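From: Parveen Munasinghe
To: Olitz Workshop Stores list
Date: January 12, 2023
Subject: Re: Loose hex nuts, sorting and return to stock

Dear colleagues,

Thank you to Mr. Obura for raising the matter of loose fasteners. His message is quoted in part:

> The black hex nuts returned from the Prondgate benches are
> coming back to stores mixed together. May we have a single
> procedure for all benches? I would also ask whether trays
> must be cleaned before they are returned, as the present
> notice does not say.
>
> Kimutai Obura

The stores office has reviewed both points with Mr. Liepiņa, and the following arrangements apply from today.

Nuts are to be kept in the blue plastic trays while a job is open. Any nut left on the tabletop is to be placed in the tray before the bench is signed over to the next user. The marbled tops at Prondgate are easily scratched, and nuts should be lifted from them and not swept across with the hand.

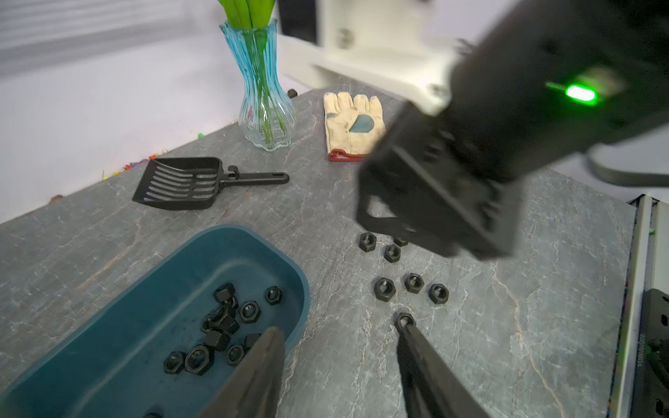
Nuts of different sizes may share a tray during work, but they must be separated before they go back to stock. Please check each one against the thread gauge kept at the stores counter. Where the finish has worn from the edges, the nut may still be used on jigs and fixtures -- it should not be issued for customer assemblies. Nuts with damaged threads go to the McPhee scrap bin.

On the second point, trays are to be emptied and wiped out before return. Grit on the floor of a tray finds its way into the threads, and Polonow has sent back 2 lots this year for that reason. Scratches and scuffs in the plastic are acceptable. A tray with a split rim is to be handed in for replacement.

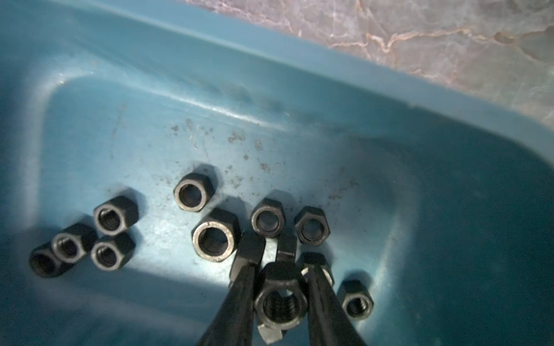 Black hex nuts in a blue tray, with debris on the tray floor.

The reorder level for this item remains at 395. Benches holding more than 5 trays are asked to return the surplus by the end of the month, with the bench number written on the slip.

Questions on gauging should be addressed to Emlyn Gwynne. All other questions may be sent to this list.

Respectfully,

Parveen Munasinghe
Stores Office, Olitz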